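Rapport d'avancement à l'attention de la Fondation Clornach
Programme Gurnero : collecte et réemploi des vêtements
État au 30 mars 2018
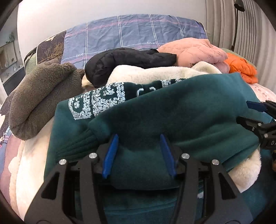
Le présent rapport rend compte de l'exécution de la convention de subvention depuis le mois d'octobre. Il porte sur les trois volets prévus : collecte, tri et redistribution.

Collecte. Les bornes de Drestthorpe sont toutes en service. Celle de la gare a été déplacée à la demande de la commune et les apports y ont repris. La collecte s'élève à 900 kg de textiles, dont 300 kg provenant des établissements scolaires.

Tri. L'atelier a ouvert avec trois semaines de retard, le raccordement électrique du local n'ayant pas été réceptionné à la date convenue. Les articles chauds pour enfants demeurent insuffisants au regard des demandes reçues. Un appel ciblé sera diffusé auprès des familles avant l'été.

Redistribution. Au total, 64 foyers ont bénéficié d'une dotation. Le partenariat avec l'association Were permet désormais la remise à domicile pour les personnes à mobilité réduite. Deux permanences ont dû être annulées en raison de la neige ; elles ont été reportées.

Budget. Les dépenses engagées sont conformes au prévisionnel, à l'exception du poste transport, en dépassement de 10 %. Nous sollicitons l'autorisation d'imputer cet écart sur la ligne « communication », dont le solde reste disponible.

Les pièces justificatives sont jointes en annexe. Le versement de la deuxième tranche est demandé dans les conditions prévues à la convention.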